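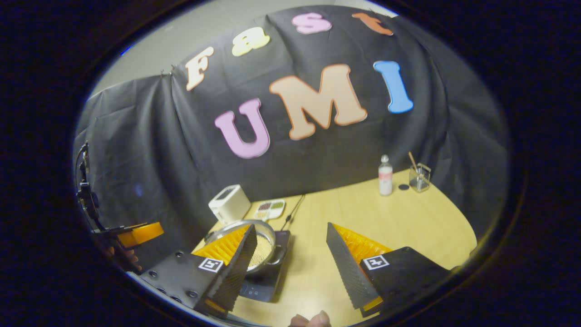 One delegate at the Stundport session asked why a slow sand filter should be preferred at all, given that a pressure filter does the same volume in a tenth of the floor area. Take this first, as it comes up every time.

Slide 2. Answer in terms of staffing. The Carau works has one operator on site from 7 am to 3 pm and no night cover. A rapid filter needs backwashing on a schedule, plus coagulant dosing that someone has to check. The sand beds at Carau need scraping and very little else between scrapes.

Slide 3. Layout. 2 beds, each with 1,000 mm of sand over graded gravel, underdrains in clay pipe. Raw water comes from the Priltach intake by gravity. Mention that the inlet weir was rebuilt in April and that the flow figures before that date are not comparable.

Slide 4. The skin on top of the sand. Most of the biological removal happens in the first few centimetres. Say clearly that a new or freshly scraped bed must run to waste until the samples come back clear. Do not give a fixed number of days – it depends on water temperature, and people write the number down.

Slide 5. Head loss curve. Bed A ran 234 days before scraping, Bed B ran 90. Same sand, same supplier (Besnard), same loading rate. Pause here and let the room look at the axes.

The difference is shade. Bed A is covered. Bed B is open and grows algae from spring onwards, which blinds the surface. Cost of a cover is on slide 9, skip ahead if asked.

Slide 6. Scraping method. Drain to just below the surface, take off 15 to 20 mm, refill from below to drive out the air. Refilling from above is the usual mistake. It traps air in the bed and the head loss reading is then wrong for weeks.

Slide 7. Sand washing and re-sanding. Keep short. The Besnard grading sheet is in the handout, page 4.

Slide 8. Turbidity limits. Above 10 NTU at the inlet, shut the bed or put a roughing filter in front. Priltach goes over this after heavy rain – show the plot, then move on to costs.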